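방과 후 네 시, 로봇 동아리 '부르니크(Wurnik)'의 문을 두드리니 지도교사가 믹스커피부터 한 잔 타 주었다. 올해 과제는 컵 포개기라고 했다.

"쉬워 보이시죠? 저도 그랬어요. 색이 다른 컵을 순서대로 집어서 겹치면 끝이니까요. 그런데 아이들이 이걸로 한 학기를 꼬박 보냈답니다."

초록, 하늘, 분홍 컵은 무늬가 없는 것으로만 골랐고, 파란 손가락은 학생들이 여름 내내 고쳐 가며 만들었다고 한다. 안쪽에 칸칸이 살을 넣은 모양을 두고는 말다툼도 제법 있었던 모양이다.
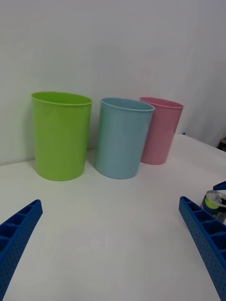

## 500번의 연습

동아리 학생은 모두 18명. 조를 나누어 번갈아 로봇을 조종하면서 시범 동작 500개를 모으는 것이 이번 학기의 목표다. 한 2학년 학생은 컵을 매번 똑같은 자리에 두던 버릇부터 고쳐야 했다며 웃었다.

"처음엔 자로 잰 것처럼 줄을 맞췄거든요. 그랬더니 조금만 비켜 놔도 로봇이 허공을 집는 거예요! 지금은 어떤 때는 초록을 벽 쪽에 두고, 어떤 때는 분홍을 벽 쪽에 두고, 간격도 일부러 들쭉날쭉하게 해요." 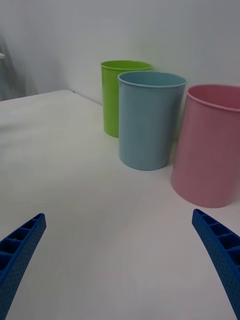
옆에서 듣던 친구도 한마디 거들었다. 하늘색 컵이 다른 컵을 조금 가리게 놓는 배치가 제일 까다로운데, 그래서 오히려 그걸 제일 많이 연습하게 된다고.

1월에는 이스토모프(Istomow) 학생 대회에 나간다. 주어지는 시간은 3분이다. 선생님은 등수 이야기를 꺼내자 손부터 내저었다.

"상도 받으면 좋지요, 왜 안 좋겠어요. 그래도 저는 애들이 집에 가라고 해도 한 번만 더 해 보겠다고 버티는 게, 그게 그렇게 예뻐요."

인터뷰를 마치고 나오는데 등 뒤에서 "한 번만 더요!" 하는 소리가 들렸다.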